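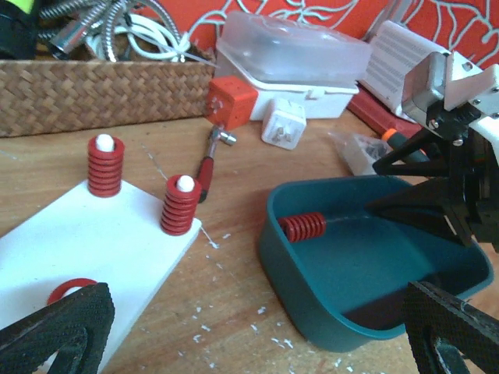

Visit to the Kettler Spring Works, Anddale

Print this page | E-mail this page

Posted May 17, 2021

The Kettler works sits at the north end of Anddale, behind the old freight depot. Parking is on the left past the gate. The open day ran from nine until two, and visitors went through in small groups with a guide from the shipping office. Closed shoes were required and safety glasses were handed out at the door.

Kettler makes compression and extension springs for farm equipment, door hardware and garden tools. The plant has 186 employees on two shifts. Until last December the coiling was split between this building and a smaller one across the river, which has now been sold. Everything is under one roof, and the guide said this has cut out a lot of trucking.

The tour starts at the wire store. Wire comes in on large coils and each one gets a paper tag with the heat number and the date it arrived. From there it goes to the coiling machines, which stand in two rows. The older row was built by Clekau and is still set up with hand wheels. Changing one of those machines from one spring to another can take most of a morning. The newer row takes its settings from a screen and is changed over in less than an hour.

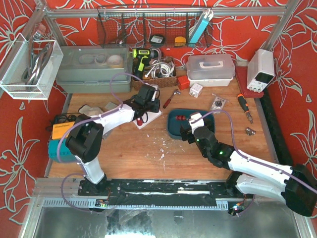 After coiling, the springs go through an oven on a mesh belt to relieve the stress in the wire. The oven was running at 535 degrees Fahrenheit when our group went by, and it was warm enough in that aisle that we did not stay long. Grinding is next. The ends of the springs are ground flat so they will stand straight, and this is the loudest part of the building - ear plugs are in a box on the wall.

Some of the work is sent out for coating. A company called Ukex picks it up and brings it back 3 days later. I asked about plating in house and was told the permits would cost more than the service does.

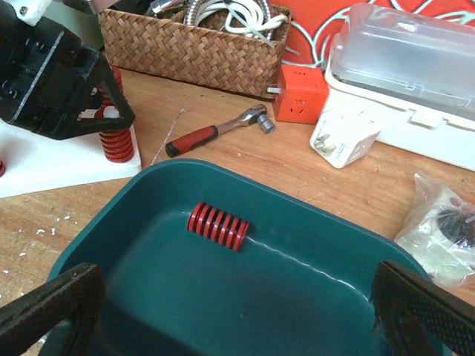
The test room was the part I liked best. Samples from every batch are pressed to a set height and the load is written down on a card. One rack holds springs that have been kept from past orders, 271 in all, and the oldest is from a hay baler.

Coffee and sandwiches were served in the lunchroom at the end. The plant store sells bags of mixed springs by the pound, cash only. Allow two hours for the full tour, and use the side door if you have trouble with stairs.

Contact us | Copyright 2021 | Back to top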